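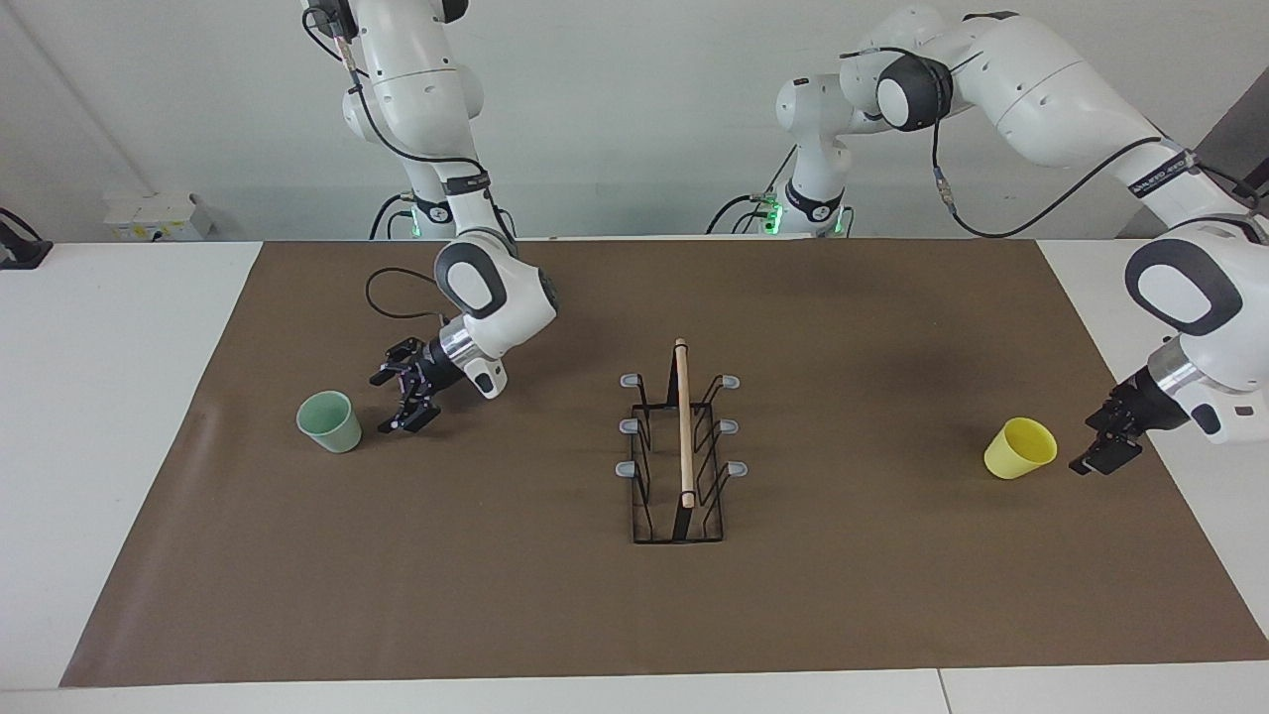 *Pale green cup, brown paper, white table.*

07/05/2026

I have been meaning to write up the kettle notes since moving to Horkent. The water here is hard enough that a clean kettle shows a white ring within days, and black tea grows a film that breaks into plates when you tilt the cup. I drank it that way for most of a year before measuring anything.

First, the film. It is often blamed on tea oils or on dirty cups. Most of what I have read describes it as a mix of oxidized tea compounds and calcium carbonate, formed at the surface where the tea meets air. It needs calcium and bicarbonate to form. Tea made with distilled water has almost none. Adding lemon clears it, and adding milk tends to make more of it. All of this is easy to check at home with a bottle of distilled water and a lemon, and I did.

Second, the hardness. Test strips are fine for telling soft from hard, but the color steps are wide and my kitchen light is yellow. I switched to a drop-count kit: fill the tube to the line, add the buffer, then add titrant until the sample goes from red to blue. The last drop before blue is the one people get wrong. The sample passes through purple first, and I now wait for a full blue with no red left in it against white paper. Repeat readings agree to within a drop.

The house was built in 2000 and has no softener. There is a capped loop in the garage where one was evidently planned. I got as far as pricing a unit from Magnusson and stopped at the drain requirement, as the nearest drain is on the far side of a finished wall. That may get another look in July.

So for now it is a pitcher filter. Mine is a Stenine, the tall one with the bad lid. Pitcher cartridges of this type use a weak acid resin, which trades hydrogen for the calcium tied to bicarbonate. The water comes out softer and also slightly more acidic, and that second effect matters for tea more than I expected. The liquor is brighter and lighter in color, and a tea I had written off as flat turned out to be merely buffered.

The resin wears out gradually. The indicator on the lid is a timer and has no idea how much water went through. I kept a tally on the side of the refrigerator instead and tested the output now and then. Results for one cartridge:

- Fresh: 54 ppm as calcium carbonate
- After 32 gallons: clearly higher, no visible film yet
- After 67 gallons: close to tap, film back on every cup

I replaced it at that point. The timer still claimed there was life left. For a household that drinks less than we do, the timer would err the other way and throw out good resin.

Third, the kettle itself. Citric acid works better than vinegar and does not smell. One tablespoon in a full kettle, bring it nearly to a boil, switch off, leave it for half an hour, rinse twice. Don't boil citric acid hard for a long time on heavy scale; calcium citrate gets less soluble as the water gets hotter, and you can end up with a second deposit that is worse to remove than the first. I learned this on a Furnelar kettle with a concealed element -- the floor of it still has a gray patch that nothing has touched.

Anjani Tjoa wrote in after the coffee post to ask whether I had tried building water up from distilled. I have, briefly. A small pinch of baking soda and a smaller one of Epsom salt per gallon gives a decent cup, and my kitchen scale is too coarse to weigh either one. The usual answer is to mix a concentrate and dose it by the teaspoon. I made one, labeled it badly, and later poured it out when I could not say which bottle was which. Her figures looked sensible and I will use them when I try again.

Open items:

- Blend filtered and tap water to hold the hardness steady over the life of a cartridge
- Find out whether the bypass in the pitcher leaks, as the first pour always tests higher than the second
- Get a scale that reads to a hundredth of a gram
- Call about the garage drain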